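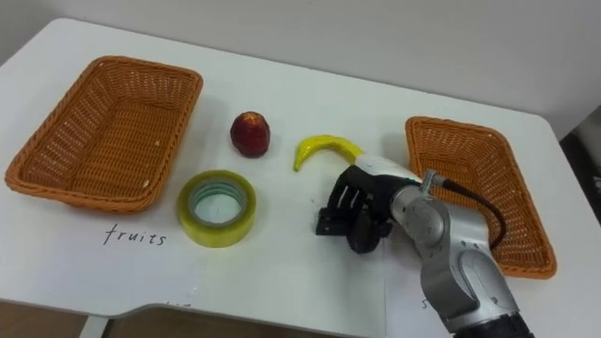
## 第2章 建立片库：把架上的影碟录进 Toltik

软件装好了，账户也登录了，接下来就是整本手册里我们最喜欢的一章！很多用户在录碟的过程中翻出了早就忘掉的片子，录到一半就停下来看电影去了。完全没问题，Toltik 会随时保存进度，看完回来接着录就行。

本章适用于 DVD、蓝光和 4K 超高清蓝光。录像带和镭射影碟也能入库，只是多半要手动填写，见“没有条码的碟”一节。

### 开始之前

请确认：

- 电脑上的 Toltik 已经连上网络。离线也能录，但封面、片长、演职员这些资料要等联网后才会补上。
- Hisau 扫码器已经充好电，指示灯为绿色常亮。没有扫码器的话，用手机版 Toltik 的扫码功能代替，下面的步骤基本一样。
- 想好片库的名字。名字以后可以改，片库的“地区”设置改起来就麻烦多了，请看下面的注意事项。

> **注意：** 新建片库时选定的地区，决定 Toltik 优先查找哪个市场的发行版本。同一部电影在不同地区发行的影碟，封面、片长和花絮常常不一样。如果您收的碟来自好几个地方，请选“混合”，不要选您居住的地区。

### 新建片库

1. 打开 Toltik，点击左上角的“片库”，再点“新建”。
2. 输入片库名称。
3. 在“地区”中选择发行地区，或者选“混合”。
4. 在“默认标题语言”中选择“中文译名”“原名”或“两者并列”。我们强烈推荐并列，搜索时输入哪一个都能找到！
5. 点击“完成”。窗口中央出现一个空白的封面墙，片库就建好了。

### 连接 Hisau 扫码器

1. 长按扫码器侧面的按键，直到指示灯变为蓝色闪烁。
2. 在 Toltik 中打开“设置 > 设备”，点击“查找扫码器”。
3. 列表中出现“Hisau”后，点击“配对”。
4. 听到一声长音，指示灯恢复绿色，配对完成。

> **提示：** 蓝灯闪烁 60 秒后会自动熄灭。没来得及点“配对”的话，重新长按一次即可。

### 扫描入库

1. 进入刚建好的片库，点击“连续录入”。
2. 把影碟盒背面的条码对准扫码口，按一下扫码键。
3. 听到短音后，屏幕右侧会弹出匹配到的版本。核对封面和发行年份。
4. 正确就直接扫下一张，Toltik 会自动保存上一张。不正确就点“换一个版本”。
5. 全部扫完后，点击“结束录入”，返回封面墙。

看着封面一张张排上去，真的很过瘾。封面墙默认按片名排列，可以在右上角改成按导演、年份或者入库先后。试试按导演排，您大概会对自己的口味有点新发现。

> **注意：** 连续录入时请不要拔掉扫码器或让电脑休眠。已经保存的条目不会丢，但正在匹配的那一张需要重扫。

> **注意：** 条码外面包着反光塑封时容易读错。把碟盒稍微侧一点再扫，通常就好了。不用为了录入去拆收藏品的塑封！

### 同一部电影有好几个版本

这是来信里问得最多的问题，所以单独写一节。

一部电影可以有院线版、导演剪辑版、修复版，同一个剪辑又可能先出 DVD、后出蓝光，再来一个铁盒。Toltik 把这些分成两层：上层叫“影片”，下层叫“版本”。评分和观影记录跟着影片走，存放位置、购入价格和碟片状况跟着版本走。

拿《Gezer》来说吧。Canan Akyol 导演的这部公路片，院线版片长近87分钟，Drustley 后来出的蓝光里又收了一个加长版，两个剪辑放在同一张碟上。录入步骤如下：

1. 照常扫描 Drustley 蓝光的条码。
2. 在弹出的版本卡片上点“剪辑”，会看到“院线版”和“加长版”。
3. 把两个都勾上，点“保存”。
4. 如果您早先还买过 DVD，再扫一次 DVD 的条码。Toltik 会问“是否归入已有影片”，选“是”。

这样封面墙上《Gezer》只占一个位置，点开之后才展开全部版本。记录观影时也可以选看的是哪个剪辑。特别推荐把加长版的评论音轨也记进去，导演和主演 Kadir Dursun 聊夜戏怎么拍的那一段太好听了！

> **提示：** 不小心把两部不同的电影合到一起时，打开影片页面，在其中一个版本上点右键，选择“拆分为新影片”。片名相同的翻拍片最容易碰到这种情况。

### 套装和合集

套装的外盒有一个条码，里面的单碟有时还各有条码。请**先扫外盒**。

1. 扫描外盒条码。
2. 在弹窗中选择“展开为单片”或“保留为套装”。
3. 选择“展开为单片”时，每部电影在封面墙上单独出现，角上带一个小盒子标记，点标记可以跳回套装。
4. 选择“保留为套装”时，封面墙上只显示外盒，搜索里面的片名仍然找得到。

电视剧套装建议保留，导演合集建议展开。当然这只是我们的习惯，两种方式随时可以在“显示”菜单里切换，已经写的笔记不受影响。

### 没有条码的碟

影展赠碟、二手店里只剩碟片没有盒子的、老录像带，都走这个办法。

1. 点击“添加 > 手动录入”。
2. 输入片名，原名或译名都行，再填上导演。
3. Toltik 列出可能的影片，选中对应的一部。
4. 在“载体”中选择碟片或磁带的类型。
5. 封面可以自己拍一张上传，也可以借用资料库里的海报。
6. 点击“保存”。

如果资料库里没有这部电影，请点“提交新影片”。您填的内容会送到我们的片目编辑 Fadime Baysal 和 Tumaini Mfaume 手里，核对后加入公共资料库，以后别人录同一张碟就能直接匹配到了。冷门片特别欢迎！他们两位每次收到没见过的片名都高兴得不得了。

> **注意：** 提交时请勿上传正片截图或片段。碟盒、碟面和说明书的照片都可以。

### 标记存放位置

1. 打开“设置 > 位置”，按家里的实际情况建几个位置，比如“客厅左柜”“书房”。
2. 回到封面墙，按住 Shift 选中一批影片。
3. 把它们拖到左侧栏的位置名称上。
4. 借出去的碟，在版本页面点“借出”，填上对方的名字和提醒时间。

到了提醒时间，Toltik 会在启动时弹一条消息。消息只发给您自己，不会去催借碟的朋友。

### 片库容量与备份

单个片库最多可存 3588 个版本。超过以后，连续录入会自动停止，已有内容照常浏览和搜索。需要更多空间时，新建一个片库，再用“联合显示”把它们放到同一面封面墙上。

备份步骤：

1. 点击“片库 > 备份”。
2. 选择保存位置，最好是另一块硬盘。
3. 勾选“包括自拍封面”。不勾选的话，文件会小很多，但手动上传的封面要重新拍。
4. 点击“开始”，等进度条走完。

> **警告：** 恢复备份会覆盖当前片库的全部内容，包括备份之后新录的碟和新写的笔记。恢复之前请先给当前片库另存一份备份。

### 常见情况

**扫了没有反应。** 检查光标是不是停在搜索框里。点一下封面墙的空白处，再扫。

**匹配到的是别的电影。** 少数老碟的条码被厂商重复使用过。点“换一个版本”，列表里没有就转为手动录入，并勾选“报告条码错误”。

**片长和碟上印的不一样。** PAL 制式的 DVD 播放速度略快，片长会比院线版短几分钟，属于正常现象。想以碟盒为准，可以在版本页面直接改。

**译名不是我熟悉的那个。** 在影片页面点“别名”，把您习惯的译名加进去并设为首选。两岸三地的译名差别很大，我们尽量收全，漏掉的请告诉 Hacer Tatlı，她负责中文界面和译名表，在软件内点“帮助 > 反馈”，类别选“译名”，就会转到她那里。

录完以后，请翻到第3章“观影日记”，设置评分方式和年度片单。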